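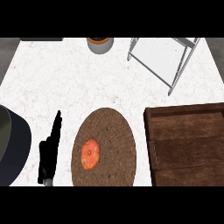 Render: Siobhán Tierney

Mon 27 November. Kitchen counter update, since a few of you asked where we landed. We're going with white marble, the kind with thin pinkish-brown and gray veins.

2/ The quote from the yard in Grastville was 724 a square meter, cut and delivered. The place in Clirkitdale wanted 1000 for what looked to me like the same stone. Neither price includes the sink cutout.

3/ Quartz was 414. I had the sample on the windowsill for two weeks and never warmed up to it. My sister has it and likes it fine.

4/ Yes, marble etches. Lemon juice, vinegar, wine, tomato. Sealer helps with stains but does nothing for etching. Those are two separate problems and the sales guy mixed them up the whole time we were there.

5/ I asked for a honed finish. Etch marks show less on honed than on polished. It does soak up oil a little faster, so it gets sealed before we cook on it and again in April.

6/ If you're buying, go look at the actual slab. The one they tagged for us first had a rust-colored streak right where the sink goes. They swapped it without a fuss, but we had to ask.

7/ Also ask where the seams will be. Ours is an L, so there's one seam no matter what. Nuala Mulligan did our template and moved it away from the stove. She drew it on a piece of cardboard in the driveway.

8/ Old counter is tile from the previous owners. The grout is past saving. If anybody near Tarkier wants a box of spare four-inch tiles in beige, come get them. Unopened.

9/ Somebody asked about cleaning. Dish soap, warm water, soft cloth, dry it after. No vinegar sprays -- I threw out two bottles already.

10/ Install is set for a Thursday if the cabinets are level by then. One of them isn't. Shimming it tonight.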